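El cuarto de Ulton

Mi tía me dejó el piso de la calle Aguiar con una condición, que lo vaciara yo y no una empresa. Lo puso por escrito, con esa letra suya que se iba cayendo hacia la derecha, y debajo añadió que en Ulton llovía mucho y que llevara botas. Llevé sandalias, claro.

Llegué un domingo con 78 kilos de mudanza ajena en la cabeza y una maleta pequeña. El comprador me daba 3000 por todo lo que quedara dentro, muebles incluidos, siempre que el martes tuviera las llaves. ¡3000! Con eso yo arreglaba el coche y me sobraba para no pensar en el coche durante un año entero. Así que empecé por la cocina, que es lo fácil (las cazuelas no te miran), seguí por el dormitorio, que no es fácil, y fui dejando para el final el cuarto de trabajo, el de la pared de ladrillo rojo.

De niña me prohibían entrar. Mi tía traducía allí manuales de calderas para la casa Widard, y decía que una coma mal puesta podía hacer volar un colegio. Yo me quedaba en el pasillo oyéndola teclear y me imaginaba el colegio, las comas, la explosión. Luego salía, cerraba la puerta, me daba una galleta y hablábamos de otra cosa.

El lunes por la tarde ya no me quedaba excusa. Abrí, y lo primero que pensé fue que era mucho más claro de lo que yo recordaba – o de lo que me había inventado desde el pasillo, que viene a ser lo mismo. La estantería blanca, casi vacía. El escritorio, blanco también, con su cajón y su pomo redondo. Y los árboles detrás del cristal, tan verdes que daban ganas de regañarlos.

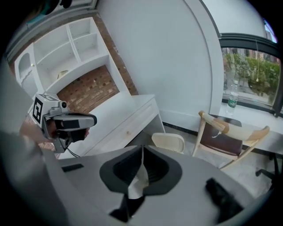 Me senté en la silla del asiento de cuero, la que está junto a la ventana, y me quedé allí un buen rato sin embalar nada. Me había traído una botella de agua y ni la abrí. Miraba el cajón. Toda mi infancia había estado convencida de que en ese cajón vivía lo importante, un testamento secreto, una pistola, las cartas de un señor de Clastolby que en mi casa se mencionaba bajando la voz. Y ahora solo tenía que levantarme y tirar del pomo.

Tiré. Se atascó, como es natural, y tuve que darle con la cadera. Dentro había gomas secas, un manual de la Widard con la página 66 doblada y un sobre con mi nombre de pequeña, el que solo usaba ella. Pensé en el señor de Clastolby y me temblaron un poco las manos, lo reconozco.

En el sobre había 200 en billetes viejos, de los que ya no acepta ningún banco, y una nota: «Para botas».

Me dio la risa, y después me dio lo otro, y acabé con la frente apoyada en el escritorio como una tonta. Cuando levanté la cabeza estaba lloviendo.

Llamé al comprador desde el pasillo, por costumbre. Le dije que la cocina sí, que el dormitorio también, que se llevara hasta las cortinas, pero que el escritorio y la silla no entraban en el precio. Se quedó callado, hizo sus cuentas en voz baja y me ofreció bastante menos. Le dije que bueno. El coche podía seguir haciendo ese ruido.

Después busqué en el armario de la entrada y encontré sus botas. Me venían grandes, dos números por lo menos – me puse tres pares de calcetines y bajé a comprar cinta de embalar.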